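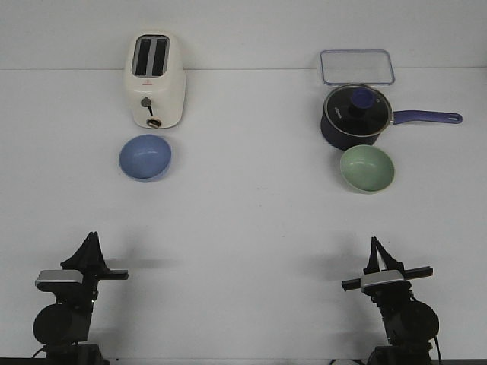
A cream-white toaster and a light blue bowl on a white tabletop.

The Forever Kitchen, and Other Promises

Brutilora wants $493 for a starter set of kitchen basics, and says you will never shop for them again. Hirvonen asks $600 and says much the same thing in a nicer font. I have my doubts.

The pitch is simple – buy once, pay more, stop throwing things out. Who could argue? Fadwa Kabbaj could. She has fixed small appliances in Grostow for nine years and has heard "lifetime" used to mean almost anything.

"Ask them whose lifetime," she says. "Then ask if they sell the spring."

I did ask, in August. Brutilora sent me a warranty that runs to 64 clauses.
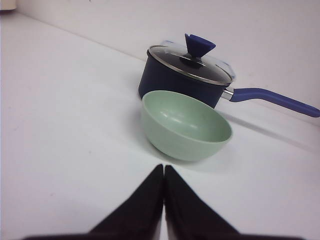 Clause 9 leaves out "ordinary wear," which would seem to cover cooking. Hirvonen never wrote back.

Asif Jafri, who buys stock for the Brusasia stores, thinks I am being unfair. Shoppers like the idea of owning less, he told me, and they treat costly things better. Maybe so. But that is a claim about shoppers, and the price tag is on the pan.

My own plan is to keep what I have until it breaks, then call Kabbaj.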